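Re: [flurnetti-pool] Tie-breakers and late scores, week 8

On the list, somebody wrote in the morning:

> I looked at the standings after week 8 and I don't understand why
> Poirier is above Bronberg. Both have 6 wins and 2 losses. Bronberg
> won the game between them. Is it not head-to-head first? Also, my
> pick for the late game is missing from the sheet. I sent it before
> kickoff.

Hello all,

I try to answer both questions, and then I add my own thoughts for the next games, as I promised last time.

The head-to-head rule was the first tie-breaker until last season. In April we voted on the list to change it. Now the first tie-breaker is the record inside the division, and head-to-head comes second. Bronberg beat Poirier, this is correct, but Bronberg lost two division games and Poirier lost only one. So Poirier stays above for the moment. I did not vote for this change myself, but it passed, and I think we should not change it again before the season is over.

For the missing pick: I found it. It was sent as a reply to an old message, so it landed under the week 6 thread and I did not see it. I checked the time and it was before kickoff, so it counts. The sheet is corrected now. Please start a new message for your picks every week, with the week number in the subject.

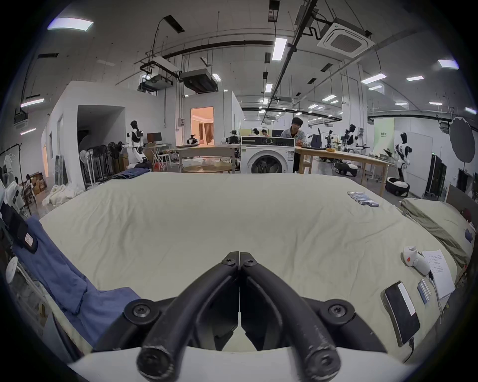

1. Farnance at Bronberg

Farnance has 631 rushing yards so far, and most of them came in the first half of games. After the break they stop running, even when they are leading, and I can't explain why. The left side of their line is good enough to keep going. Against Bronberg they will need it, because the Bronberg pass rush is the best we have seen this season. If Farnance has to throw on every third down, it will be a long afternoon for their quarterback.

I still take Farnance, but by less than a touchdown. Bronberg has not scored in the third quarter at home for a while, and their kicker is not reliable in the wind.

2. Flurnetti at Poirier

This one is more difficult for me. Flurnetti is my team, so please read this with some care. The defense gives up too many long plays, always over the middle, and Poirier has two tight ends who live from exactly these plays. On the other side, Poirier turned the ball over three times last week and won only with a late field goal – a better opponent would have punished them.

My head says Poirier. My pick is also Poirier, and I am not happy about it.

Picks are due before the first kickoff, as always. If you change a pick, write the old one and the new one in the same message, otherwise I have to search for it. I will send the sheet in the evening after the last game.

Regards,
the list keeper

We use cookies to remember your archive settings. By continuing to read the archive you accept this. Accept | Settings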